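Search stories Search Advanced

Blue on Beige
The desk things people keep for years

Last updated: Tuesday, 4:10 p.m.

Skisby, upstairs, rain on the windows. Cuiping Meng has been fixing up old desks in Drelldale for 10 years and she will not let anyone put a cup down without a saucer. Fair enough. She has refinished 42 tabletops in that time and remembers every ring mark.

The subject today is color. More exactly, blue. She likes a pale top, sand or oatmeal, nothing shiny, and then blue on it. All kinds of blue. Navy, sky, that hard bright royal you get on a good pen.

"Brown desk, black pen, you lose the pen," she says. "Pale desk, blue pen, you find it with one eye shut."

She lost a lot of pens before this. Poduval, the stationer downstairs, sold her most of the replacments. He keeps a drawer of 500 refills and knows which barrel takes which.
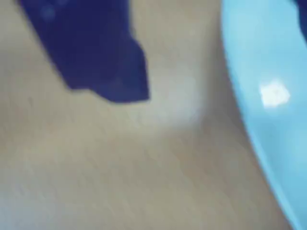
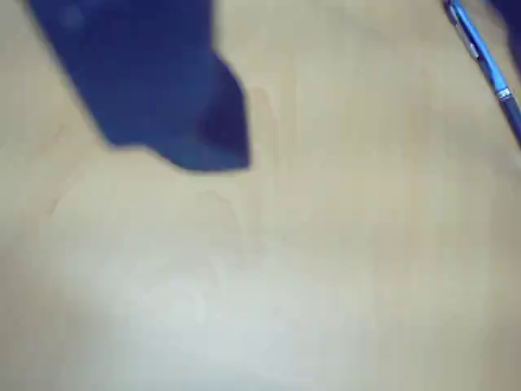 Blues against a pale tabletop, with light blue at right in the first picture and a metallic blue pen at upper right in the second.

Pens first. Metal barrel if you can, she says, and a clip that grips. Band in the middle, fine, a bit of silver never hurt. Plastic cracks in a coat pocket by April. Wipe it down now and then. Ink on the fingers gets on the barrel, then on the desk, and then you are calling her.

Next, the top itself. Damp cloth, then a dry one. No spray. She has 2 cloths on a hook by the door and gets cross if they are swapped. Sun is the real trouble, a pale top goes yellow under a window and it goes unevenly, so move your things around. Leave a blotter in one spot all summer and you'll have the shape of it forever.

How much should stay out? Less than you think. Whatever you picked up yesterday. The rest goes in the drawer, and if the drawer wont shut, well, thats a different afternoon.

She's already back at her sanding by the time I find my coat. My own pen, black, is still up there somewhere.

Related stories
Curkia: the lamp everyone borrowed
Drawers that stick and what to rub on them
A morning at the Drelldale paper market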